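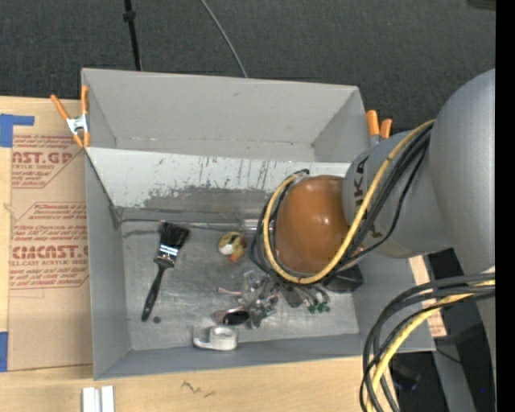

**《Wandgate 工坊通讯》第 15 期**

## 公共工具区通告:料箱、刷具与弹簧夹的整理及养护

木台面上的灰色金属料箱四壁倾斜,箱底平整,箱沿较宽,橙色弹簧夹夹在箱沿上,箱内左侧平放着一把黑毛长柄漆刷。箱体内壁留有竖向痕迹和一道灰色污带,箱底亦有零散污迹。料箱内壁的清洁、漆刷的收放和夹具的归位,正是本季度整理工作涉及的主要事项。现将有关安排和修订后的做法通告如下,请各工位负责人转达本组使用者。

### 一、整理范围与时间

本次整理自十一月起分区进行,范围包括 Wandgate 主楼公共工具区、Kornis 附楼的两间准备室,以及走廊尽头的开放料架。各组自购并存放于个人柜内的工具不在范围之内,但凡放入公共料箱者,一律按公共物品处理。

公共工具区现有在册小件 2000 件,其中刷具、刮板、夹具和各类短小零件占去大半。册目由工具管理组的 Savita Uniyal 负责核对,附楼部分由 Noémie Bouchard 负责。核对期间借用照常,归还时请将物品交至登记台,暂不要自行放回料箱。已经在使用中的料箱不必腾空送检,由管理组到工位办理。

上一期通讯中曾提到将小件全部改放塑料抽屉盒的设想。经征求各组意见,该设想暂缓执行。多数使用者认为,敞口的金属料箱取放方便,适合放置形状不一的物品,而抽屉盒对长柄工具并不合用。管理组采纳了这一意见,金属料箱继续保留,抽屉盒只用于螺钉、垫圈及同类细件。

### 二、金属料箱

料箱的清洁此前没有统一的办法,有的组用湿布,有的组用溶剂,也有的组多年来仅倒出杂物便继续使用。自本期起,统一按以下次序办理:

1. 取出箱内全部物品,按类放在托盘中,长件与短件分开。
2. 用软毛扫帚清除箱底浮尘和碎屑,四角用窄口吸嘴处理。
3. 以 Clenness 中性清洁液擦拭内壁。每只料箱取用配好的溶液 800 毫升,倒入小桶内浸布使用,不得直接泼洒于箱内。
4. 用清水浸过的布再擦一遍,然后用干布收净水渍。
5. 敞口晾放,待箱角完全干燥后再装入物品。

内壁上的陈旧划痕不必处理。料箱属于工作用具,表面磨损不影响使用,曾有使用者为求美观以粗砂纸打磨箱底,结果留下大片毛糙的表面,布擦时反复挂纤维,今后请勿再行此法。如遇顽固污带,可将浸湿的布贴敷于污处,静置 15 分钟后擦拭;一次未能清除的,隔日重复一次,仍不能清除的即予保留,在料箱卡片上注明即可。

斜壁料箱的好处在于小件会向箱底聚拢,便于查看和拾取。相应地,箱底也最容易积存粉屑、断毛和从工具上脱落的细小颗粒。请每次收工前查看箱底,见有细屑及时清出。与细件混在一起的碎屑不得整体倾倒,应先将细件逐一拣出。

箱沿须保持平直。搬动时双手托住箱体两侧,不得单手提拉箱沿,也不得借箱沿敲击刷柄或刮板。箱沿已有变形的,请送登记台,由管理组联系 Maksymiv 五金行统一校正。该行每月派员到访一次,零星修理不另收上门费用。

### 三、漆刷及其他刷具

刷具是损耗最快的一类物品,也是借还纠纷较多的一类。有的刷具归还时刷毛已经硬结,归还者称借出时即是如此,登记卡上又无记载,难以判断。为此,刷具借出时增加一项简单查验,由借用人与登记人当面确认以下各点,并在卡上勾选:

- 刷毛是否顺直,有无成束脱落;
- 金属箍是否紧固,与刷柄交接处有无松动;
- 刷柄有无裂口;
- 刷毛根部有无残留涂料。

查验不需要仪器,手指轻捻刷毛根部,再握住金属箍左右试转,即可得出结论。深色刷毛上的残留涂料较难看出,应以手感为准。

刷具用后清洗,水性涂料以温水洗,油性涂料以本组指定的溶剂洗。清洗时使刷毛朝下,由根部向尖端推挤,不得将刷毛按在桶底用力碾转。洗净后用吸水纸包裹刷毛理顺形状,待干后收存。有关溶剂的领用和废液存放,仍按原有安全规定执行,本通告不作改动。

长柄漆刷收存时原则上挂放,刷柄末端无孔者可平放。平放于料箱内时,刷毛前端不得顶住箱壁,刷毛上方不得压放其他工具。短时间内还要使用的干净漆刷,允许留在工位料箱中;超过当日的,应交回登记台。未干的漆刷一律不得放入料箱,此条在各组反馈中争议较少,请严格遵守。

Kornis 附楼准备室另有一批旧刷,多数已不适合涂刷,但用于除尘、清扫缝隙仍属合用。Noémie Bouchard 建议将其另行归类,在柄上缠一圈白色胶带作为标记,专供清洁使用。管理组同意照此办理。缠有白色胶带的刷具不得再用于涂料、胶料或任何需要成品表面质量的工序,借用时不作前述查验。

### 四、弹簧夹

弹簧夹体积不大,用处却多,临时固定衬板、压住图纸、夹持待干工件,均可使用。目前的问题在于去向不明:夹子常随衬板或纸板一并被收走,盘点时方才发觉。现作如下规定。

夹在料箱箱沿上的弹簧夹视为该料箱的附属物,随箱登记,不得取下挪作他用。确需取用的,请到登记台另借。收工时如需拆下,应放回同一只料箱旁的小盘内,次日由原使用者装回。

弹簧夹的检查以弹簧和夹口为主。弹簧歪斜、张合不畅或两柄不能回位的,应停止使用。夹口有胶垫的,查看胶垫是否脱落;夹口本身无胶垫的,夹持漆面或软质板材时请自备垫片。请勿以胶带缠绕夹口代替胶垫,胶带受压后移位,会在工件上留下残胶,清理颇为费时。

装夹时先将两柄捏拢,待夹口充分张开后套入箱沿,再缓慢放松,不要沿箱沿推拉滑动。多只夹子并排使用时,相互间留出手指可以进入的间隔。夹柄宜朝向箱外或上方,以便日后取下。夹持纸板的,应先将纸板边缘压平,纸板折皱处夹持不牢。

Maksymiv 五金行已报来新夹样品,分大小两种规格,颜色与现用者相近。样品存放于登记台,各组可试用后填写意见单。意见单只问三项:开口是否够用、手感是否过紧、是否需要带胶垫的型号。请于十一月内交回,逾期视为无意见。

### 五、台面与周边地面

木质台面请保持干燥。料箱底部如有水渍,应先擦干再上台。台面上不得直接拖动金属料箱,移位时须抬起。台面已有压痕或污点的,不必遮盖,也不要自行刨磨,由管理组汇总后一并处理。

地毯区域内的线缆由设施组统一理顺,各工位不得自行改动走线,也不得用弹簧夹固定线缆。清扫地毯时使用吸尘器短毛刷头,线缆附近改用手持吸嘴。掉落在地毯上的小件请当时拾起,绒面颜色较深,黑色零件一经踢远便很难找到。吸尘之前,应先俯身查看工位四周,发现在册小件的交回登记台。

料箱四周使用的纸板属于耗材,破损、受潮或沾有油污的应及时更换。登记台现备有裁好的纸板 65 张,不需登记即可领取,每个工位每次以两张为限。需要特殊尺寸的,请在前一日下午四时以前将尺寸交给 Savita Uniyal,次日上午可取。旧纸板请压平后放入回收架,上面的夹子务必先行取下。

### 六、标签与卡片

料箱卡片改为竖式,写明箱号、所属工位、固定附属物和最近一次清洁的月份。卡片插于台面侧边的卡槽内,不再粘贴于箱体。原有粘贴标签由使用者用温水润湿后揭除,残胶可用 Clenness 清洁液擦去,不得用刀片刮削。

漆刷不贴标签,在柄端以色点区分所属楼区,主楼为蓝色,附楼为绿色。色点由管理组统一加涂,各组不要自行补色。尚未加涂色点的刷具照常使用,归还时交登记台即可。零散的小型块状零件,凡无法辨认用途的,一律放入登记台旁的待认领盒,注明在何处发现;盒内物品每月清理一次,无人认领者并入公共零件。

### 七、几点答复

有使用者询问,工位料箱内能否长期混放刷具和小型零件。管理组的意见是,作业需要时可以混放,收存时应当分开。零件表面的油污会沾到刷毛上,刷具脱毛也会落入零件的孔槽,两类物品的清洁方式又各不相同。

另有使用者提出料箱可否加盖。现用料箱没有配套箱盖,定制费用较高,暂不列入采购。长时间不用的料箱可覆以干净棉布,布边由弹簧夹固定,所用夹子按借用登记,不得取用其他料箱上的夹子。

关于附楼登记时间过短的意见,自本期起附楼登记台延长至下午六时。午间仍不办理借还,急用者可到主楼办理,归还时交任一登记台均可。

各工位完成整理后,请负责人在料箱卡片背面签字,并将刷具、夹具的增减情况填入附表。附表在两处登记台领取,填写时只列与册目不符的项目,相符的不必重抄。对本通告有疑问的,主楼请与 Savita Uniyal 联系,附楼请与 Noémie Bouchard 联系。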